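Visiting the Telteck open day in Zurnville

Telteck opened its workshop to visitors in September, and I went along to see whether any of its machines can do a job I would pay somebody to do. I repair small appliances, mostly mixers and coffee grinders, so I had one question going in. Can a robot put a gear back on a shaft?

The building is on the east side of Zurnville, past the rail yard. Parking was easy. Visitors signed in at a desk, got a paper badge and were split into groups of 10. Our guide was Santosh Saxena, who works on the assembly side of the company. The tour started with the household area, a kitchen and a laundry corner built inside the main hall.

The laundry robot folded hand towels. It took close to two minutes for each one and the corners were a bit off, but the stack looked fine. A shirt went less well. It picked the shirt up by one sleeve, laid it down, picked it up again, and then Saxena stopped it so we could move on. He said towels are ready for a customer and shirts are not. The dishwasher demo was better. Plates and bowls went into the rack with no trouble. Cups were placed upright, so they would have filled with water. A woman in our group pointed this out and the operator wrote it down.

After that we went upstairs to the room where the assembly tasks are worked on. Much of this is done in simulation before a real arm gets to try it. The project is called Dreltodik, and it deals with gears that have to mesh with the ones already in place. Milan Lambrechts ran this part and had several views up on a large monitor.

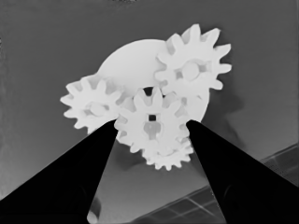

The gear task in simulation, with the two gripper fingers at the central gear.

Lambrechts explained that getting a gear near the right spot is simple. The last bit is the hard part, when the teeth have to line up with the teeth next to them. A person feels this and gives the gear a small turn without thinking. The software has to learn that turn. He had run 500 attempts overnight with the latest version and was going through the failures when we came in. Most were gears that tilted and jammed on the way down.

I asked about worn gears, which is what I see every day. He said the simulated ones are all clean and new, and that worn teeth are on the list for later. Grease is not modeled either. I thought that was a fair answer – most sales people would have told me it was coming next month.

Downstairs again, we saw the same sort of job on a bench with a Kramer arm. It seated the first gear in one go. The second took three tries, and the third had to be nudged by hand. Each run took up to four minutes. I can do that job in well under one, with the radio on.

Coffee and sandwiches were served by the loading door, and the line was long. I talked with a man who runs a bottling line and was more interested in the towel robot, for a motel his sister owns. Prices were not given out. I left my email at the desk and have heard nothing yet.

For my own shop the answer is no for now. Loading a dish rack or folding towels looks close. Rebuilding a mixer gearbox does not, though I would like to see the bench demo again once they get to the worn gears. The next open day is planned for spring, and sign-up is through the front office.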